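Textiles and Daily Life, Unit 2: Caring for Clothes at Home
Course handout, revised 12 June 2022
Instructor: Halldóra Þórarinsdóttir

Before fitted closets were common, most households stored clothing folded in chests. Wool and linen were aired outdoors, then laid flat and smoothed by hand. Black cloth was harder to look after than pale cloth, as early dyes faded in sunlight and rubbed off on other fabrics.

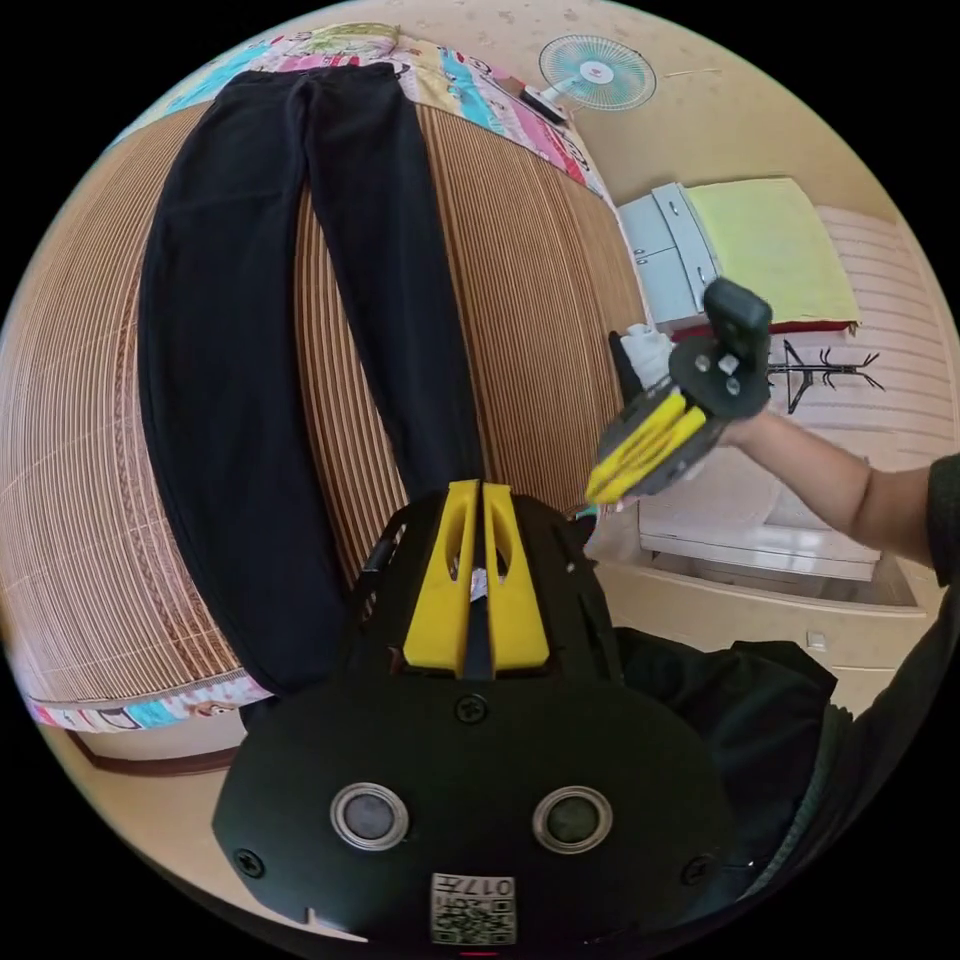 Folding and creases

A sharp front crease in trousers came into fashion late. Older pairs were often folded side seam to side seam. Read chapter 18 of the course reader and note how the author links creases to ready-made clothing shipped in stacks.

Knits are a separate case. A ribbed knit stretches under its own weight, so it is folded and kept off hangers.

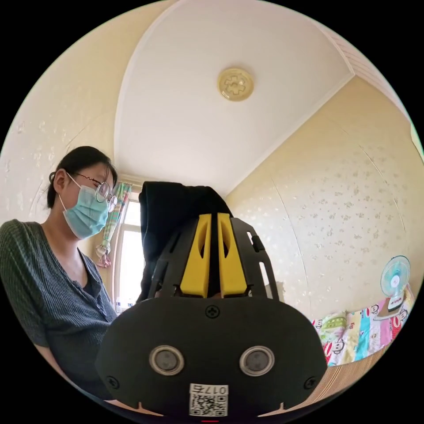

Reading time for this section: 2 minutes

Who did the work

Household account books seldom list mending or pressing unless someone was paid for it. The Villalobos ledger is an exception. It records 385 entries for laundry and repair, most of them for bed linen and work clothes. Compare it with the Jomulthorpe letters, where the same jobs are mentioned only when they went wrong.

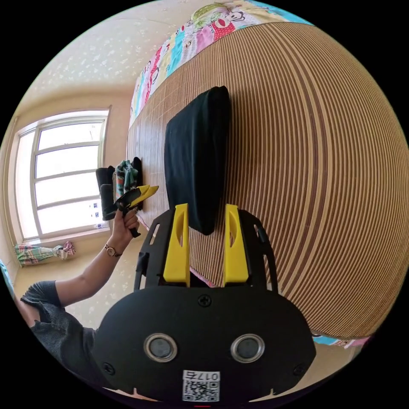
Begoñe Echevarría: Does the ledger separate washing from mending? In my copy the two seem to share a column.

They do share one up to December. After that, mending has its own page. Bring both sets of pages to the seminar.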